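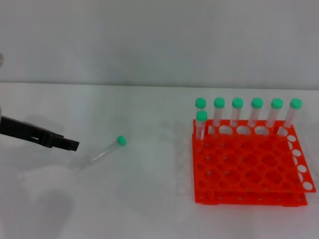
Seven tubes in the rack and one still on the table.

I have been reading papers about robots putting tubes into racks for long enough to distrust the first number in any of them. The latest to do the rounds comes from the Brunier lab, and the number is 115 successes in 135 attempts. The method, which they call Usis, learns from people guiding the arm by hand, then is left to pick up a capped centrifuge tube and stand it in a hole. It needed 200 demonstrations. The write-up calls this "data-efficient" in its second sentence and says it again on nearly every page.

My first complaint is with the word success. A trial counts if the tube ends up standing in the rack. Which hole it stands in doesn't matter. Anyone who has worked at a bench knows that the hole is the whole point, because the hole is how you know whose sample it is. A tube in the wrong place is worse than a tube on the table. You will notice the one on the table.

My second is with the setting. A white table, a plain grey wall, soft light, a bright orange-red rack with green caps in it. It is about as kind a place to work as you could give a vision system, and I would still like to see what happens when there is a notebook in the way, or a second rack, or a window with the sun coming through it at four in the afternoon. The paper has one paragraph on this. It says the method "should transfer". Perhaps it should.

Then there is the claim I find most interesting and least supported, that the wrist camera does most of the work in the last few centimetres. The authors swap it out, run the thing on the head camera alone, and report that the score drops. Fine. But they did that test with only 20 trials, against 135 for the full system, and they don't say whether the tubes were laid out the same way both times. A drop measured like that might be real or might be an awkward run of starting positions. Nor do they ask how much a wrist view is worth from one moment to the next. Some of what it sends back is a grey blur with a few paler streaks in it – I can't find an edge there, let alone a tube – and the method weighs it exactly as it weighs a sharp view.

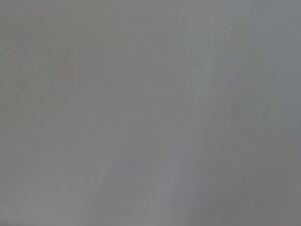

Freya Yeoman wrote to me that I was asking the wrong thing of a single view, as the policy reads a short run of them and a bad one gets carried by its neighbours. She also thinks 20 trials is normal for a side test and that I would fail half the field on it.

I might. On the first point she may well be right, but then it ought to be shown. Blank the wrist view for a second at a time and plot the score. It is a day's work for people who already have the arm, the rack and the tubes set up.

I don't think the result is wrong. I think it is a decent result about standing tubes upright, sold as one about handling samples. The group say a second version is due in November, with named holes. I'll read that one from the tables backwards.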